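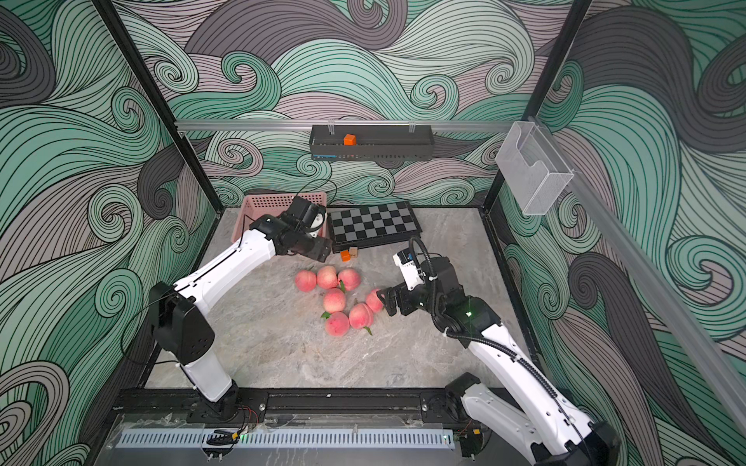

**Storage of decorative peaches between displays**
Clalmont Members' Board — Household and Display

**abdelkrim_bennani** — May 2, 2025

Members are invited to advise on the storage of decorative peaches. Mine are presently kept in a pink plastic basket with perforated sides. I should like to know whether the basket is suitable, or whether a closed box is to be preferred. The leaves are my principal concern.

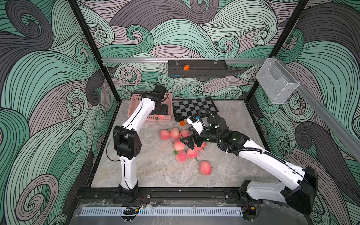
### Reply 1: Galindo

The basket is acceptable, provided that the fruit is placed in it singly and with the leaves uppermost. I would ask that the chessboard and the small blocks be stored elsewhere. Hard corners mark a painted surface, and a board laid on top will flatten every leaf beneath it.

### Reply 2: Sosness

I must respectfully disagree. An open basket admits dust, and dust settles at the base of the leaf where a cloth does not reach. I have used a lidded box since February and consider the matter closed. I would add that dark marks on a stone-patterned surface should be attended to before any display is laid out. 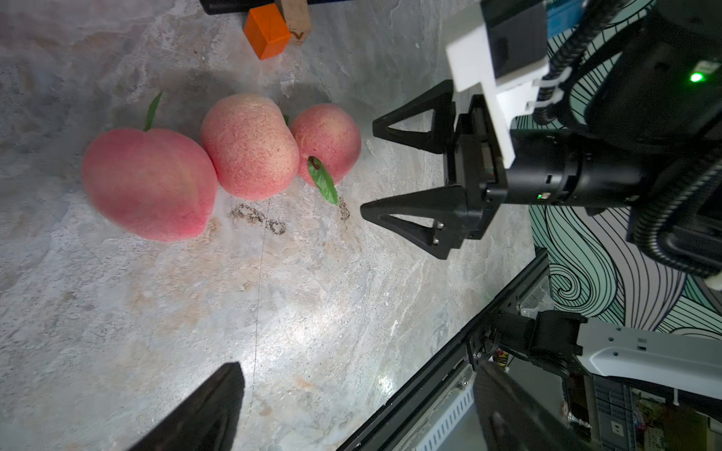 Rutilio Rosales is of the view that a lid does more harm than dust. Leaves pressed under one for a season do not readily recover their shape, and he recommends the basket with a clean cotton cloth laid over it.

### Reply 4: Zivotar

I support the cloth. Members should also note that the fruit is best lifted by its sides. Lifting by the leaf loosens the stem, and I have had to re-glue two of mine.
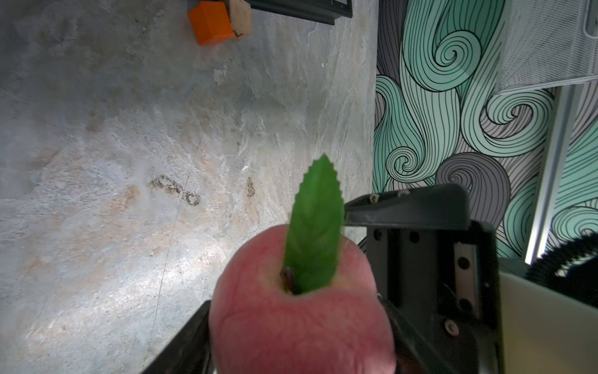 *Leaf and short stem at the crown of the fruit.*

### Reply 5: Sosness

The cloth is a reasonable compromise, although I shall retain my box. Would Zivotar kindly state which glue was used?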